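Wodcombe Bread Basket Set - README

Maintained by Rostislav Štěpánek. Last revised in September.

What this is

183 short recordings of bread and a wicker basket on a cloth-covered table. The starting point is the Moldovan table list, an older inventory of things people put out for a meal. That list has one entry for "bread". I doubt whoever wrote it had tried to lay out a roll and a braided loaf together, so I split the entry in two.

What is on the table

- a round basket, woven, reddish-brown, with a rolled rim
- a braided loaf
- small rolls and buns, lumpy or knotted
- a light gray cloth

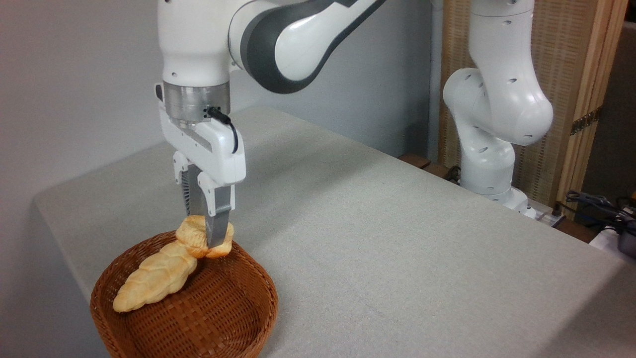
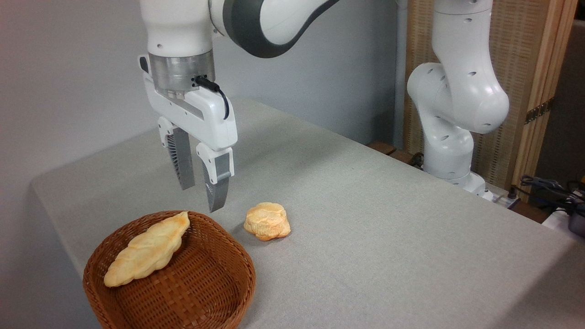 Bread, woven basket and gray cloth. First picture: small roll held over the braided loaf. Second picture: bun on the cloth.

Labels

Each recording has a text line in the Fokunent layout: item, place, note. Item is "roll" or "braid". Place is "basket", "cloth" or "held". A roll over the rim counts as "held", even when it is right above the loaf. Earlier labels called this "basket", which I think was wishful. I have relabeled 40 of them and would not swear to the rest.

"Bun" and "roll" are the same label. Two people argued for keeping them apart and neither could give me a rule that survived the next recording.

Things to be wary of

The note field sometimes says "fresh" or "stale". Ignore it. You can't tell that from a picture and I don't believe the people who wrote it could either.

Someone asked whether Fimo copies of the bread would do as well. I doubt it - a modeled crust and a baked one may look alike at a distance, but I would want a separate label before mixing them in.

One cloth and one style of basket is thin evidence for anything general. If your results look very good, try another tablecloth before telling anyone.

Versions

2 - split "bread" into "roll" and "braid"
3 - added "held", fixed the labels mentioned under Labels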